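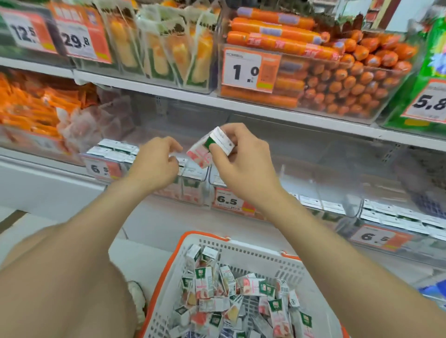 Snack run for the Wednesday club (a thread)

Pallavi Tyagi
March, 7:40 pm
Filed under: Out & About / Groceries

1/ OK so I'm on drinks again for the Stivden Juniors and I have opinions about little cartons now. Strong ones!

2/ Peach goes first, always. I could bring a whole basket of peach and the kids would still fight over the last one. I grab peach until I feel guilty and then I start mixing.

3/ The sausage bin is right there at eye level when you're hungry after work. I was good. (I was good on the way in, anyway.)

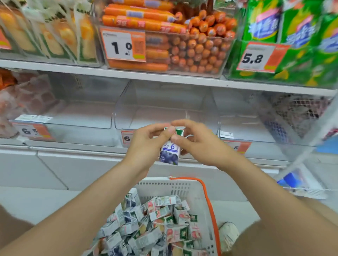

4/ Blueberry is the one the parents drink. Every week some dad wanders over "just to see what's left" and walks off with a blueberry. I see you, dads.

5/ Please don't line them up neatly in the basket, life is short. Toss them in and let the cashier at Kirnton sort it out. Sorry, cashier.

6/ Does anybody else check the fronts one by one so you don't end up with the same flavor over and over? Takes me forever and I kind of love it.
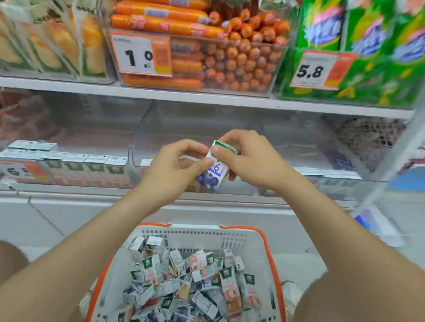

Stivden Juniors | Snacks & Socials Team

7/ Straws! Last month we ran out and I had a very thirsty goalie staring at me. I keep spares in my glove box now.

8/ If your kid can't have one of the flavors, message me before Wednesday and I'll set something else aside.

186 likes · 3 replies

More from Pallavi
Orange slices, ranked by mess
Which cooler bag survived the Shakya tournament
Carpool list for Stilell Park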